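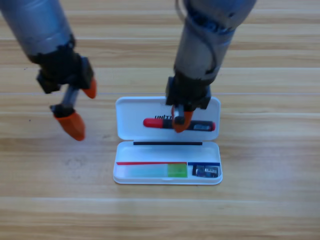
Two arms, one pencil case, at the Zikura open day.

Went to see the Zikura workshop on 21 May 2026. Posting a few notes before I forget them.

The pencil case table was my favorite stop. The right arm has its orange fingertip on the red and black marker in the lid. The left one is over the wood with its fingers open.

Min-kyu Lim ran this table. She said thin, flat things are harder for the arms than big boxes, and that a marker is a pain because it rolls.

I asked how long they have been working on pencil cases. Since February. Before that it was mostly cups and spoons.

They have 3000 recorded tries so far and want 2000 more before summer. Each one gets checked by a person afterward. Ju-won Nam does most of the checking and told me it is slow work.

Groups were capped at 55 people and we were split up at the door. Mine started at the back of the building, so I saw the pencil case table before the intro talk. I would do it in that order again.

The talk was by Jianhua Ding and ran long. Good part on why the fingertips get swapped out so often. The slides were hard to read from the back row.

A kid in my group asked if the arms could do his homework. Min-kyu said they can't write yet.

Entry was free but you had to sign up online. Parking is tight, so take the number 7 bus if you can. It stops across the street.

Next open day is in the fall. I'll post the sign-up link when they put it up.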